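Taste Testers Wanted for Spring Bread Panel

Udness Bakery Supply, Joltden

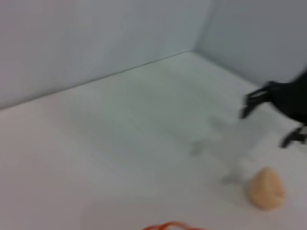

Jenik Ueda

Udness is looking for adults to taste and rate sliced bread, rolls and crackers at our Joltden office. The panel starts in April and runs for nine weeks. No experience is needed.

Sessions are held every Tuesday at 5 p.m. and last under an hour. You will sit by yourself, try up to five samples and fill in a short form on taste, texture and smell. Water is provided. Please do not talk about the samples with other panel members until everyone has turned in their forms.

Who can apply

You must be 18 or older and eat bread at least twice a week. You should be able to come to all the sessions, though one absence is allowed if you call ahead. We can't take anyone with an allergy to wheat, milk, eggs, soy, nuts or sesame. People who work for a bakery or a food company are also not eligible.

Before each session

No smoking, gum or coffee for an hour beforehand. Skip perfume and scented hand lotion that day. If you have a cold, stay home and let us know.

Pay

$13 per session, paid by check at the end of the month. Panel members who finish the full nine weeks get an extra $45. Parking is free behind the building.

How to apply

Pick up a form at the front desk, Suite 1202, or ask for one by mail. Include a daytime phone number and list any medicines that affect your sense of taste. We will call those selected to set up a short screening visit. Forms from last year's panel do not carry over.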